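Can a machine darn a sock yet? Or is mending still down to us?

Posted by threadbare_fan on 2/8/21

I mend most things by hand and I love it, but my pile is out of control. My sewing machine does lovely straight seams and is useless on a small hole in the middle of a jumper. We have a Grollum robot vacuum (brilliant, apart from rugs with tassels) and it got me wondering. Is there anything that can pick up a needle and put in a few stitches by itself? I was shown these stitching tools working on a practice pad and I'm hooked!
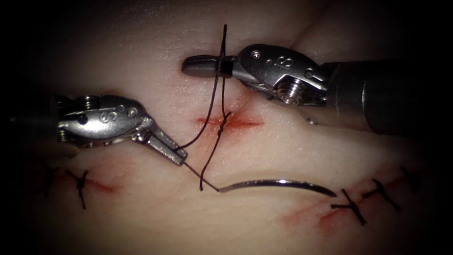
Filed under: Home & Workshop > Sewing and mending

Look at that curved needle, and the knots already sitting in the pad! If fingers that small can hold a thread, surely a sock heel isn't far off?

dridow_dabbler

Not one you can buy, as far as I know. Next question.

softseams

Great thing to ask! Holding a needle and deciding where to put it are two separate jobs, and I can't tell from a picture who or what is doing the deciding. Plenty of tools like these are steered by a person.

The thread is the bit I find fascinating. It never lies the same way twice. In your second picture it goes off in a big loop and comes back across the needle, and anyone who sews knows that feeling.

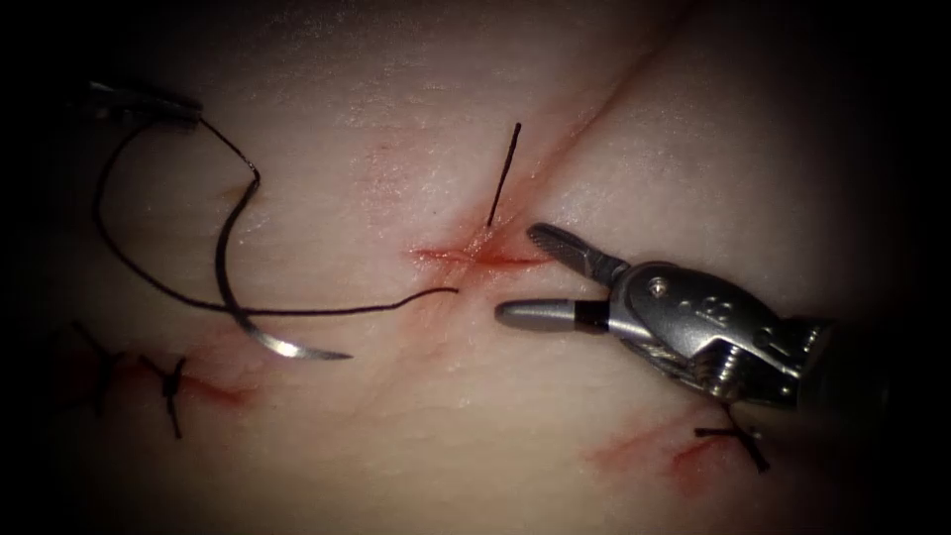

Nasmont Menders' Club

A wool jumper is worse again, as it stretches and sheds while you work. At our May meet-up I timed myself on a heel and it took two cups of tea, so I'd forgive a robot for being slow.

For the pile itself, try a little darning loom. Mine is a Söderlund with 4 missing hooks and it still does a beautiful patch.

bobbin_and_bean

The shirt factory I worked in had machines for buttonholes and pockets, some 4000 pockets a day, but people still laid the cloth in place. I'd bet on pockets before socks. Would love to be wrong though, I have two drawers full!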